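Community Help › Desktop hardware › Processors and sockets

Reseating a CPU in a Dell desktop: orientation, lever, and whether to replace the paste

Asked by Tiruwork Zeleke, June 2019
Tags: cpu, socket, dell, thermal paste, refurbishing

I am refurbishing a Dell tower for the office at Colport. It had been shutting itself down under load, so I took the heatsink off, cleaned the old paste away and lifted the processor to look at the underside. I now want to put it back and have stopped before doing so.

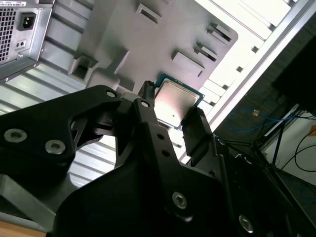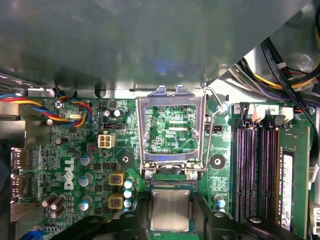

The processor out of its socket (first), and the socket with the load plate raised (second).

The board has DELL printed on it and there is small lettering inside the socket that I read as "KDP CPU". I don't know if that refers to the socket type or to something else.

Questions:

1. How do I confirm which way round the chip goes? I did not mark it before lifting it.
2. How much force should the lever need? When I opened it there was more resistance than I expected, and I don't want to crush anything on the way back down.
3. Is it enough to clean the heat spreader and refit the heatsink, or must there be new paste? I have a small tube left over from another job, brand Oner, opened in March.
4. Do I have to take the board out of the case for any of this?

I have read the manual for the machine. It says to align the processor with the socket and close the cover, and that is all it says.

3 answers

Answer by Eamon Hennessy
Accepted

Taking these in order.

Orientation. There are two independent indicators on this sort of socket and you should check both. The first is a pair of small notches in the edges of the chip substrate, which match two raised keys in the socket wall. The second is a small triangle at one corner of the chip, normally gold, which goes to the corner of the socket marked with a triangle, a chamfer or a figure 1. If the notches line up with the keys, the chip can only be the right way round. If the chip rocks, or sits proud on one side, it is not aligned. Lift it straight up and start again. Do not slide it.

Before you lower it, look at the contacts in the socket from a low angle with a torch. They should form even rows and reflect the light evenly. A bent one shows up as a break in the pattern. I can't judge the contacts from your second picture at that distance, so this has to be done on the bench. If you find one bent, stop and post a close-up in a new question.

Hold the chip by its edges only. Keep fingers off the underside. If you have touched the pads, wipe them with isopropyl alcohol on a lint-free cloth and let them dry fully.

Lever. With the chip seated flat, lower the load plate over it, then bring the wire lever down. The plate has to engage at the screw end before the lever takes up the load. On some versions the lip of the plate goes under the head of a shoulder screw, so watch that it does this and does not ride on top. The last part of the travel needs a firm push, and a slight creak is normal. The force is there to press the chip down on the sprung contacts. What is not normal is heavy resistance in the first half of the travel. If you meet that, open it and check the seating again.

Paste. Replace it. Once the joint between heatsink and spreader has been broken, what remains has air gaps in it, and you have cleaned yours off in any case. Clean both faces, chip and heatsink. A blob the size of a small pea in the centre of the spreader is sufficient. Do not spread it, the heatsink pressure will do that. A tube opened in March is fine if it was capped. Squeeze out the first few millimetres onto a tissue and discard them. If it comes out oily or separated, buy a fresh one.

Board. Leave it in the case. All of this can be done from above. The only reason to remove it would be a heatsink with a loose backplate, and you would have noticed that when you took the heatsink off.

Refit the heatsink with its screws a few turns each, working diagonally, then reconnect the fan. Dell machines generally stop with a fan error at start-up if the processor fan is not detected, so that is the first thing to check if it complains.

Comments on this answer

Tiruwork Zeleke: Thank you. Notches found, they match. I had been looking only for the triangle, which on mine is very faint. The lip of the plate does go under a screw head.

Xinyi Xu: I would add that the mains lead should be out and the power button held for 5 seconds before any of this. Also the coin cell can stay where it is.

Eamon Hennessy: Agreed on both.

Answer by Dalia Lukoševičius

The accepted answer covers the mechanical side. Two points on the original fault, since reseating the processor may not cure it.

Shutdown under load is more often cooling than contact. Before you close the case, look through the heatsink fins against a light. In office machines the side facing the fan can be matted with dust when the fan itself looks clean. I service a batch of 51 desktops for Lodela and a blocked heatsink has been the cause far more often than dried paste. Hold the fan blades still while you brush or blow the fins out.

After reassembly, log the processor temperature at idle and then run a load test for 60 minutes with the side panel on. With the panel off, the airflow differs and the result tells you little. If it still shuts down while the temperature is well below the limit, the next suspect is the power supply.

On the lettering: I would not rely on it to identify the socket. Take the model number from the service tag, or read the marking on the heat spreader now while it is clean, and look that up. Write it down before the paste goes on. I have had to remove a heatsink a second time for exactly this.

Comments on this answer

Tiruwork Zeleke: The fins were bad on the inner side. Brushed out. Will run the test with the panel on and report back.

Answer by Zachary Poirier

just put it back in, it only goes one way. toothpaste works in a pinch if you have no paste

Comments on this answer

Eamon Hennessy: Please do not use toothpaste. It dries out within days and the machine will be back where it started. It will also go in wrong if forced, and bent contacts usually mean a new board.

Zachary Poirier: worked for me

Dalia Lukoševičius: For how long?

Related questions

Fan error at start-up after cleaning heatsink
Ó Conaill case screws: which thread?
Is it worth replacing the power supply in an office desktop
Beep code after moving memory to another slot

Viewed 297 times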